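Kann eine Maschine schon Klötze wegräumen, Regale auffüllen, den Tisch abräumen? Ich will's wissen und suche für Hodar noch 4 Leute, die im Februar mit uns stapeln, umräumen und meckern.

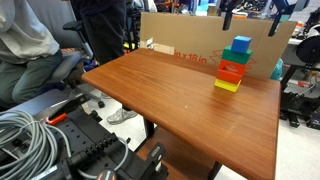
Danica Michalík meint, ihr wäre Wäschefalten ja lieber. Mir auch – kommt später! Erst mal Bauklötze, je Termin 60 Minuten, Vorkenntnisse egal.
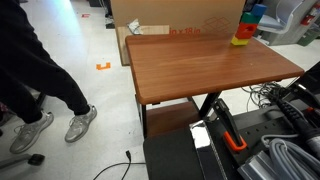 Und wer haftet, wenn was runterfällt? Wir natürlich, Remzi! 30 Euro gibt's pro Termin.
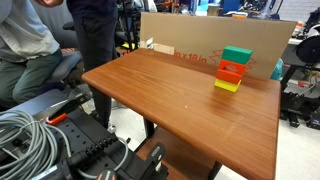 Meldet euch einfach bei mir im Büro, Raum 348.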